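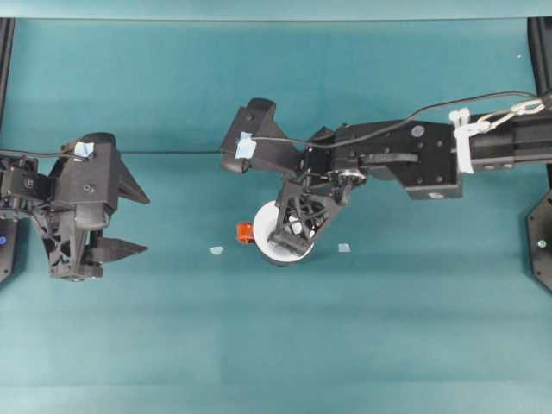 Temitope Okeke wrote:
I'd keep the teal and stop fussing with it. My bench top has been that color for years and small white things show up on it right away, a roll of tape for instance. You lose them on a pale top.

bello_a
Which paint though? I have Gruren floor enamel in the shed, left over from the hall. The top is 40 inches by 80.

Nuala Coughlan
Not floor enamel. I used it on a sewing table and anything heavy left overnight stuck to it. Piserero water-based, two thin coats, light sanding in between.

bello_a
Two coats won't cover. The old top is dark brown.

Nuala Coughlan
Prime it first then.

suleiman_o
Disagree on paint altogether. Tape pulls it up sooner or later. I bought a cut-to-size sheet from Briggs for $69 and glued it down. Edges are still flat after 8 months.

Temitope Okeke
$69 for one tabletop is a lot. Mine gets masking tape on it every week and the paint has lifted in one spot, near the vise.

suleiman_o
One spot is how it starts.

Titilayo Adeleke
Whatever you put on, go matte. I had a gloss top under a shop light and the glare gave me a headache – ended up sanding it back in October. Also let it cure a full week before you set tools on it. Dry to the touch is not cured.

bello_a
OK, primer and the Piserero in matte. Does anyone know if Clestau primer works under it? The can only mentions oil paint.

Nuala Coughlan
Try it on the underside first. I've only used it on doors.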